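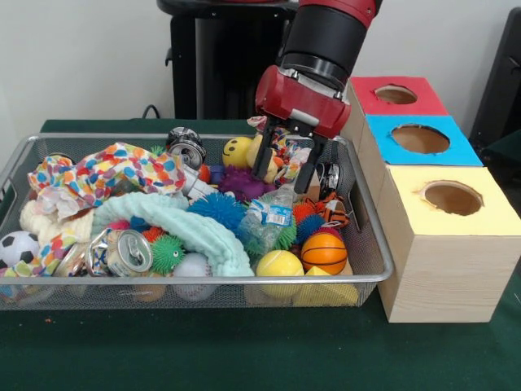 검색어를 입력하세요 검색 상세검색

4장. 섞인 바구니 비우기와 분류

4.1 시작 전에

엘로브홀름(Elovholm) 철망 바구니 기준. 다른 바구니 써도 순서는 같음. 3장에서 선반 조립 안 끝냈으면 그것부터. 선반 없이 분류 시작하면 바닥에 다 깔리게 됨.

준비할 것
- 넓은 상판 있는 테이블
- 드렐툼(Dreltum) 분류통: 장난감용, 공용, 천용, 재활용용
- 얇은 장갑. 고무 코팅된 것 권장
- 마른 걸레, 젖은 걸레
- 무게 재는 저울 (4.6에서만 씀)
- 라벨지, 유성펜

분류통 뚜껑은 미리 다 열어 둘 것. 장갑 낀 손으로 열면 잠금쇠가 미끄러움.

주의: 찌그러진 캔이 섞인 바구니는 맨손 금지. 캔 접힌 모서리, 따개 주변에 베임. 어린이는 4.3 끝날 때까지 옆에 못 오게.

4.2 바구니 놓기

1. 바구니를 테이블 위에 올림. 긴 쪽이 몸 쪽으로.
2. 테두리(말린 철사 부분)를 양손으로 잡고 살짝 흔들어 봄. 흔들리면 다리 밑에 뭐 끼었는지 확인.
3. 철망 옆면으로 안을 먼저 봄. 밑에 깔린 캔이나 병이 있는지. 위만 보고 시작하지 말것.
4. 테두리 밖으로 늘어진 천은 안으로 밀어 넣지 말고 그대로 둠. 4.4에서 처리.
5. 분류통은 오른손잡이면 오른쪽, 왼손잡이면 왼쪽. 재활용 통만 제일 바깥에.

참고: 바구니를 통째로 엎지 말 것. 공이 굴러가고 캔에 남은 게 천에 묻음. 급해도 위에서부터 하나씩.

4.3 캔과 병 먼저

1. 위쪽에 보이는 캔부터. 옆구리를 잡고 수직으로 들어 올림. 따개 잡고 당기지 말 것.
2. 천에 반쯤 덮인 캔은 천을 먼저 살짝 젖힌 다음. 캔째 잡아 빼면 올이 걸림.
3. 뒤쪽 테두리 근처 캔은 입구가 위로 향한 경우 많음. 기울이지 말고 그대로 꺼내서 싱크대로.
4. 투명 페트병은 목 부분을 잡음. 뚜껑, 라벨 분리. 내용물 있으면 비우고 헹굼.
5. 캔은 헹궈서 엎어 둠. 물 빠지면 재활용 통.
6. 어두운 색이라 캔인지 장난감인지 헷갈리는 것 있음. 장갑 낀 손으로 눌러 보고 결정. 모르겠으면 재활용 통에 넣지 말고 옆에 빼 둠.

주의: 이미 찌그러진 캔을 더 밟거나 누르지 않음. 모서리가 더 날카로워짐. 부피 줄이는 건 수거 업체 몫.

주의: 장갑에 음료 묻었으면 4.4 가기 전에 갈아 낄 것. 흰 천에 묻으면 몇일 지나서 누렇게 뜸.

4.4 천 종류

물방울무늬 천, 보송한 크림색 천, 수건 다 여기. 순서 바꾸면 안 됨.

1. 공이 얹힌 천은 공부터 옆으로 치움.
2. 말린 수건은 한쪽 끝만 잡고 천천히. 안쪽이나 밑에 돌기공이 끼어 있으면 같이 딸려 나옴. 돌기공 떼어 낼 때는 돌리면서. 당기면 고리 뜯어짐.
3. 테두리에 걸친 천은 철사 끝에 걸렸는지 손으로 훑어 확인하고 들어 올림.
4. 털 있는 천은 마지막. 부스러기 잘 붙으니 쓰레기통 위에서 한 번 털기.
5. 테이블에 펴 놓고 얼룩 확인. 얼룩 있으면 세탁 쪽, 없으면 접어서 천용 통.

접는 법: 긴 쪽 반, 다시 반, 끝에서 말기. 통 높이보다 길게 나오면 한 번 더 접음.

참고: 민트색 같은 연한 수건은 진한 무늬 천이랑 첫 세탁 따로. 두 번째부터는 같이 돌려도 됨.

4.5 공과 장난감

1. 큰 것부터. 큰 돌기공, 축구공.
2. 그 다음 작은 돌기공, 야구공, 스마일 얼굴 공.
3. 눈알 붙은 장난감은 눈알 흔들리는지 확인. 덜렁거리면 따로 빼서 접착 수리. 수리 전엔 아이나 강아지한테 주지 않음.
4. 밧줄 장난감은 매듭 풀림 확인. 실밥 길게 나왔으면 가위로 정리, 매듭 바로 옆은 자르지 말 것.
5. 봉제류는 솔기 확인. 솜 나온 것은 수선 봉투로.

공용 통에 넣는 순서: 매끈한 공이 밑, 돌기공이 위. 반대로 하면 야구공 가죽에 자국 남음.

닦기
- 고무, 플라스틱: 젖은 걸레 후 마른 걸레
- 야구공: 마른 걸레만. 실밥 부분은 칫솔로 살살
- 봉제: 세탁망에 넣어 찬물
- 밧줄: 손빨래, 그늘. 건조기 금지

주의: 돌기 사이에 세제 남기 쉬움. 흐르는 물에 헹구고 나서 털어서 말림. 덜 마른 채로 통 뚜껑 닫지 말것, 냄새 남.

4.6 통 무게

드렐툼 분류통 작은 것은 한 통에 2000 g까지. 봉제류는 부피 때문에 그 전에 꽉 참. 공은 금방 넘으니 저울에 올려 볼 것. 넘으면 두 통으로 나눔. 선반에 올려놓고 나서 재지 말고 올리기 전에.

통 하나에 손잡이 하나만 잡고 들지 않음. 양쪽 다.

통 안 깔판 (플라스텐 Flasten, 별매) 쓰는 경우 깔판 무게 400 g 빼고 계산. 깔판은 공용 통에만 필요. 천용 통엔 깔면 통풍이 않됨.

4.7 바구니 청소

1. 바닥에 남은 부스러기 털기. 바깥에서 하거나 신문지 위.
2. 철망을 안쪽에서 바깥쪽으로 닦음. 젖은 걸레, 그다음 마른 걸레.
3. 테두리 말린 부분 밑에 물 고임. 면봉이나 걸레 모서리로.
4. 철사 끝 튀어나온 곳 있으면 테이프 감고 교환 문의. 펜치로 꺾지 말 것, 도금 벗겨짐.
5. 약 19분 세워서 말림. 급하면 드라이어 찬바람.

철수세미 금지. 염소계 세제 금지.

4.8 라벨과 다시 채우기

라벨은 통 앞면 오른쪽 위. 글씨 크게. "장난감" "공" "천" "재활용". 그림 그려도 좋음, 글 못 읽는 아이들 있는 집은 그게 더 나음.

빈 바구니는 임시 보관용으로만 다시 씀. 하루 동안 나온 것 담아 두고 저녁에 분류. 캔이랑 병은 이제부터 바구니에 안 넣는 걸로. 재활용 통이 멀면 바구니 옆에 종이봉투라도 하나 걸어 둘 것. 이것만 지켜도 4.3은 통째로 건너뜀.

테두리보다 높게 쌓지 않기. 공이 제일 먼저 굴러떨어짐.

4.9 자주 생기는 문제

천이 철망에 걸려서 안 빠짐
→ 당기지 말고 바구니 바깥쪽에서 걸린 올을 손톱으로 밀어 넣음. 그래도 안 되면 그 올만 자름.

돌기공이 끈적임
→ 음료 묻은 것. 미지근한 물에 주방세제 조금. 햇볕에 오래 두면 더 끈적해지니 그늘.

공용 통 뚜껑이 안 닫힘
→ 축구공 때문일 가능성. 축구공은 통에 넣지 말고 선반 맨 아래 칸에 그냥 둠.

수건에서 캔 냄새
→ 찬물에 먼저 담그고 세탁. 섬유유연제로 덮지 말 것.

통끼리 바뀜
→ 뚜껑 색 말고 라벨 보고 넣기. 뚜껑은 서로 호환이라 잘 섞임.

부품, 교환 문의는 퐁시리(Pongsiri) 생활용품 고객 창구, 담당 빌랄 다헤르. 문의할 때 바구니 밑면 스티커 번호 같이 적어 주세요. 스티커 떨어졌으면 구입한 달만이라도.

이 장 정리: 즈덴카 파파도풀로스. 12월에 4.6 무게 부분 고침, 예전 인쇄본 갖고 계신 분은 4.6만 바꿔 끼우면 됩니다.

다음: 5장. 선반 칸 나누기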